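September, by the Skastmont Materials Group

4.2 Surface reflectance

Matte tabletops are often chosen for reading rooms to limit glare. We compared two white finishes, Trodell and Kruger, over 23 days. Each panel received 100 readings under even light, and gloss was logged at a fixed angle (Fig. 3). 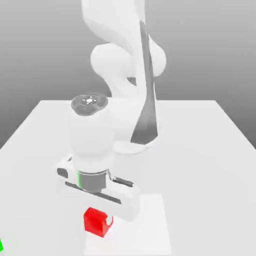
Figure 3. Rendered view of a matte, nearly white tabletop under even lighting.

Of 921 readings kept after screening, almost all fell within the matte range. The Kruger finish scattered light more evenly near the panel edges. Cleaning effects are treated in Section 5.

Related items
Wudent: Glare and desk height
Paint aging in north-facing rooms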